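The Slow Return of the Long Table

By Sekar Sumampouw

The bread was already gone when I got to Fumbridge, and I was only ten minutes late. That should tell you something about Sunday lunch there. People come early, they come hungry, and they bring their cousins.

I had driven up the valley to write a short piece about soup. I stayed until the lamps were lit, and I have gone back 3 times since, because what's happening in this small town is one of the happiest things I've seen anyone do with food in years. Once a month, from May until the cold sets in, they carry tables out of their kitchens and sheds and line them up along Ovitz Lane, end to end, no two the same height. Then they eat at them, all afternoon, with whoever sits down.

The longest lunch so far had 28 tables. Fikri Chin, who runs the bakery at the bottom of the lane, keeps a notebook of these things, and he showed me the page with real pride. Underneath he had written the number of dinner rolls: 472. "And I ran out," he said. "I always run out. I love it!"

The lunches started with a broken oven. Chin's bakery lost its big one the week before a holiday, and he went door to door asking to borrow the small ones. By the end of that morning half the lane was baking for him, and by early afternoon everyone was standing outside with hot trays and nowhere to put them. Somebody dragged out a table. You can guess the rest.

What I like most is how little has been done to tidy it up. There's no seating plan and no theme. A good cook might set down a braised shoulder of lamb next to a bag of chips, and both get eaten. The tables themselves are a joy -- card tables, desks, a door on two barrels, a beautiful old thing from the Azar farm with a century of knife marks in it.

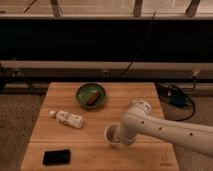
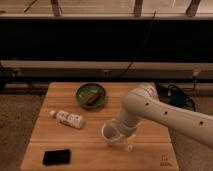 A plank tabletop with a round green bowl and a white bottle on its side.

Chin makes one bread just for the lane. He calls it gustano, after the village his grandmother came from, and it's a flat, oily, salty loaf you tear with your hands. He tried for a long time to get it right from memory. The trick, he thinks, is letting the dough sit overnight and then leaving it alone (he is very firm about the leaving alone). I ate mine with sliced tomatoes and a bean salad from a woman who wouldn't give me the recipe, though she did give me seconds.

Could it work somewhere else? I asked nearly everyone, and most of them looked puzzled by the question. It's lunch, they said. You'd need a street that can spare its cars for an afternoon, and one person willing to knock on 100 doors the first time. After that it seems to run on habit.

I've since measured my own kitchen table. It goes through the front door if you take the legs off, and my neighbor across the hall has one that folds. We're talking about September -- her idea, and she's already claimed dessert.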